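# Student Robotics Club: Minutes, Garment Handling Project

Chair: Angus Sutherland. Minutes: Torquil Moffat.

Minutes of the previous meeting were accepted with one correction: the storage quota is 2370 GB.

## 1. Sweater folding

Sleeve placement was reviewed first. One sleeve lies across the chest and the other is raised by the cuff with the second gripper. Angus asked that the cuff grasp be labeled separately from the fold.
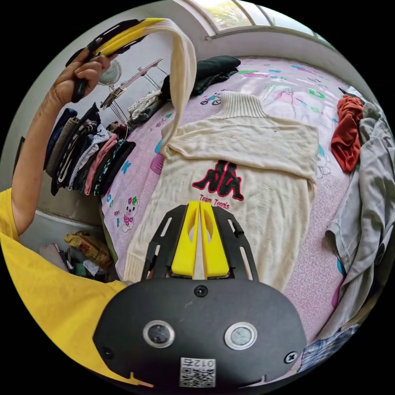

Poltside, February

Torquil reported that the labeling tool, Kerkia, treats a lifted sleeve and a folded sleeve as the same state. A third state will be added. Labels made before the change stay valid for the body of the garment but not for the sleeves.

Agreed: the turtleneck stays in the training set. Printed fronts help the model find the orientation of a garment, and plain knits will be scored separately.

## 2. Open items

- Basket task. The knit garment is gripped by its edge near the mouth of the rope basket, with the basket on its side. Angus wants a grasp counted only when both fingers touch fabric. Torquil to write the rule.
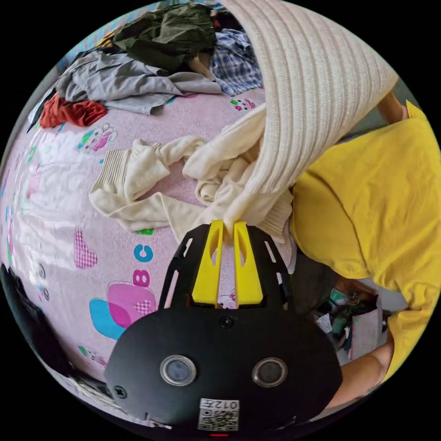 - Patterned backgrounds. Segmentation on the pink printed surface is poor where glare washes out the print. Masks for those areas to be drawn by hand.
- Finger wear. Two spare pairs in stock. Order five more from Fletel.
- Calibration. Both grippers to be recalibrated before the next session. Results go in the shared log, left and right entered on separate lines.

## 3. Approach with open fingers

Discussion of the approach phase, fingers open and the cream fabric lying just ahead of them. The current script starts a clip at first contact and discards the approach. Torquil proposed keeping it. Angus objected on storage grounds, then agreed to a trial on eight clips.

The mixed heap on the right of the bed remains out of scope for this term's model.

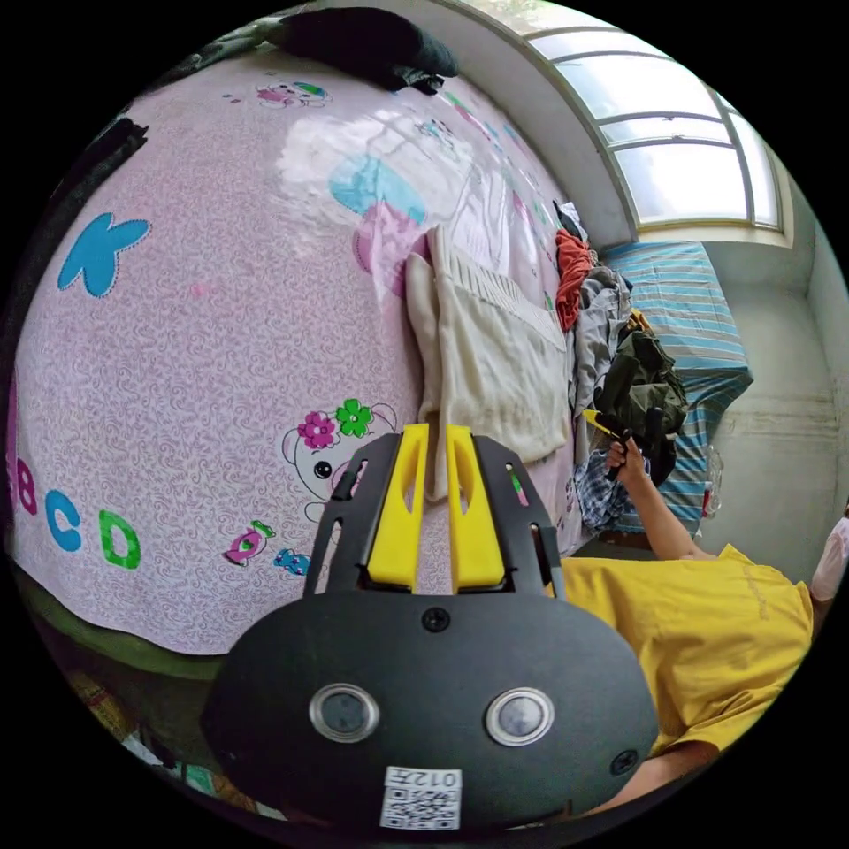 ## 4. Competition entry

Entry for the Huaranga student round will be under the folding category only. Draft abstract to Angus by the end of the month. Torquil will check whether hand-held demonstrations need a separate form.

## 5. Actions

- Torquil: third sleeve state, grasp rule, form query
- Angus: Fletel order, calibration log, abstract review

Meeting closed at 5 p.m.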